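4 How buyers read the hardware section of a tablet page

Figure 1 stands near the beginning of this section, and the survey material follows after it.
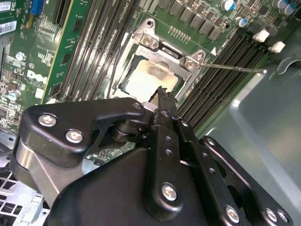
Figure 1. Desktop motherboard with the CPU socket open and the retention lever to its side.

4.1 Background and question

In the previous section we described how the product pages of small tablets were collected. In the present section we look at one part of these pages only, namely the part in which the hardware is explained: the processor, the memory, the storage and the battery. We wanted to know whether a person who plans to buy a tablet reads this part, and whether the person remembers it when the choice is made.

The question is older than the tablet. When desktop computers were sold by small shops, the customer often received a printed list of components, and it was usual to ask the seller what the words meant. A desktop processor could be changed later by the owner, so the name of the socket had a practical value. In a tablet the processor is soldered and the owner will never change it. Still, the list of components has survived and has moved to the web page almost in the same form. Sipos, in his earlier work on shop catalogues, called this "the inherited list", and we keep his term.

We expected two things. First, that the readers would spend little time on the inherited list. Second, that they would nevertheless miss it if it was taken away. The first expectation was confirmed only in part, and the second one more strongly than we had thought.

4.2 Participants and material

The participants were 184 adults who had said in a short telephone interview that they intended to buy a tablet within the next year. They were found through the customer register of Pestia, a chain of electronics shops, which allowed us to send one invitation letter to its customers but had no part in the design of the study. Each participant received a voucher of small value, valid in the shops for any product.

Two tablets were used as material. We call them by the names under which they were sold, Callivell and Major. They were similar in size and weight and close to each other in price. The Callivell had the faster processor, while the Major had more storage and a slightly larger battery. For both tablets Katalin Kerekes wrote new product pages, so that the style of the text would be equal. The pages had the same order of parts: a general introduction, a part on design and display, a part on hardware, and a part on price and availability.

Every page existed in three versions. In the full version the hardware part was a table with 14 rows. In the short version it was a paragraph of plain sentences, without model numbers. In the third version the hardware part was missing, and the reader went directly from the display to the price. A participant always saw both tablets in the same version.

4.3 Procedure

The sessions took place in a quiet room with one participant at a time. The participant sat at a desktop computer and read the two pages in free order, with no time limit. It was allowed to go back from one page to the other. The time spent on each part was recorded by Vandeck, a small program which was written for this project and which notes what part of the page is in the window.

After the reading, the pages were closed and the participant said which tablet he or she would buy and why. The reasons were written down in the words of the participant. Then followed a short questionnaire about the facts on the pages, and at the end an open question: was there anything you wanted to know and did not find?

We must mention a weakness of the time measure. Vandeck knows which part of the page is in the window, but it does not know where the eyes are. A participant who stops to think with the table open is counted as a reader of the table. For this reason we do not give too much weight to small differences in time, and we use the spoken reasons as the main source.

4.4 Results

In the full version the hardware table was in the window for a shorter time than the part on design and display. This agrees with our first expectation. However, the participants came back to the table more often than to any other part, and in most cases they came back shortly before they closed the pages. It seems that the table was not read from the beginning to the end but was used as a place for checking. One participant said: "I go down, I look if the number is bigger, and I go up again."

In the short version the pattern was different. The paragraph was read once, at normal speed, and seldom visited again. The participants in this group answered the questions on processor speed less well, but they answered the questions on battery life better than the group with the table. We think the reason is that the paragraph said in a full sentence what the battery would be enough for — a journey, a working day — and the table gave only the capacity.

Altogether 542 separate reasons were noted. They were sorted independently by both authors, and the few disagreements were solved in discussion. Reasons connected with the display and with price were the most frequent in all three groups. Storage came next in the two groups that had a hardware part. The processor was named rarely, and when it was named, the reason was mostly general, such as "it is the newer one" or "it will last longer".

The answers to the open question were the clearest result. In the group without a hardware part, most participants wrote that they missed the memory or the processor, also those who had said in the telephone interview that such details did not interest them. Several of them added that they would not trust a shop which hides these data. In the other two groups the open question was mostly left empty, or the participants asked about the charger and the guarantee.

4.5 Discussion

The results suggest that the inherited list has two tasks. It gives facts to the smaller number of buyers who can use them, and it gives a feeling of openness to the others. The second task does not need 14 rows. The short version, which had no model numbers, was missed by no one as a source of trust, although some participants found it "a bit thin".

We do not claim that the same would be found for desktop computers or for telephones. The buyers of desktop parts are a different public — they often arrive at the page with the name of the component already in the hand. It would also be useful to repeat the sessions in December, when many tablets are bought as presents and the reader of the page is not the later user.

The full set of pages, in all three versions, can be requested from Dénes Sipos. The sorted reasons are given in the appendix, in the original language and in our translation.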